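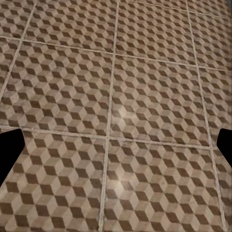 Home > Working Papers > Automation and Facilities > Section 4

4. Procurement planning and equipment budget

Figure 3. Simulated view between the open gripper fingers over a tumbling-block tile floor with pale grout lines. Two soft reflections are visible near the central grout line.

The purchasing plan was drawn up before any hardware was ordered. Chowdary and Piątek prepared a first budget in March, working from supplier quotes and from what the simulation could tell us about the cameras and grippers we would need. Floors were treated as a budget item in their own right, as the test bay had to be retiled whichever robot was chosen.

4.1 Simulation before purchase

Each candidate setup was modelled in Zakus, our in-house simulator, with the floor finishes under consideration. The patterned tile in Figure 3 was kept in the set as a difficult case. Its three tones read as stacked cubes, and the dark faces form strong zigzag rows which could be mistaken for edges by a depth estimator. The highlights wash out some of the beige faces, and the pattern is less sharp toward the top right of the view. We wanted to know whether a cheaper camera would cope with a floor like this or whether the dearer unit had to be costed from the start.

Simulation time was charged to the project at the internal rate. We allowed 200 hours and split them between floor finishes and gripper options. Licence fees were carried by the department and are left out of the totals.

4.2 Quotes and options

Quotes were sought from Sosum and Nandirer for the arm and gripper as a package, and from Shiferaw for cameras and mounts. Two options went forward. Option A was a new arm with a parallel gripper and a single wrist camera. Option B kept the existing arm, replaced the gripper and added a second camera on a fixed mount. Domański costed the mounting work for both, including cable runs and the labour to move the guarding.

Option B had the lower purchase price but needed more technician time at installation. It also left us with an arm nearing the end of its service agreement. Ulloa argued for putting a renewal allowance against Option B so that the options could be compared over the same period, and this was adopted. We used a planning period of four years.

4.3 Allocation

Under the adopted plan, 70 per cent of the capital budget goes to the arm, gripper and cameras. The remainder covers flooring, mounts, guarding, spare gripper fingers and freight. Training is paid from the operating budget. Freight was the least certain line, as one supplier quoted to the port only and the other to the door.

Duda reviewed the allocation against the centre's purchasing rules and asked that the flooring be tendered separately. The tile order has no bearing on the arm's delivery date, but the bay cannot be used while the grout cures, so the tiling was programmed ahead of delivery. The renders were not used to estimate tile quantities, which came from the bay drawings.

4.4 Limits of the plan

Reflections in the simulator depend on where the lights are placed, and the fittings in the bay had not been chosen when the budget was set. Lighting therefore sits in the contingency line. Prices were held by the suppliers for the quotation period only, and exchange rate changes were not modelled.

0 comments | 2 shares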